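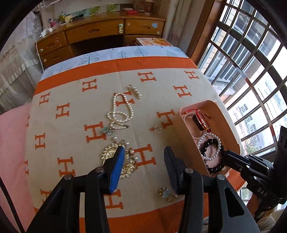 Table linen is sold by size and colour, but its working life depends on fibre, weave and finish. Of these, the finish is the least often stated on the label and the first to fail.

A plain-woven cotton cloth with a count of 208 threads per square inch is dense enough to slow a spill and open enough to rinse clean. Higher counts use finer yarn, which abrades sooner at the table edge. The Talebi mill, which weaves for hotels and for the home, holds its domestic range at 208 for this reason. Its standard warp carries 3432 ends.

Printed borders are a separate matter. Pigment sits on the surface of the yarn and wears at the fold lines. Reactive dye bonds with the fibre and will stand a wash at 60 degrees, although orange and red shades should be washed alone for the first few cycles. 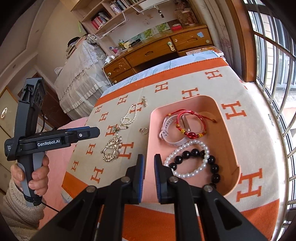 A tray and fabric, with a fuzzy beige sleeve at the left.

Shrinkage in unwashed cotton can reach 7 per cent along the warp. A hem sewn with polyester thread does not shrink with it, and the edge puckers. Zistport, a small finishing works, washes cloth before cutting and charges by the metre.

Layered cloths need less washing, as the lower one takes little soil. The top cloth should be the lighter of the two. Iron it slightly damp, from the reverse, and roll it on a tube for storage. Creases pressed into a folded cloth over a winter are hard to remove, and starch makes them worse.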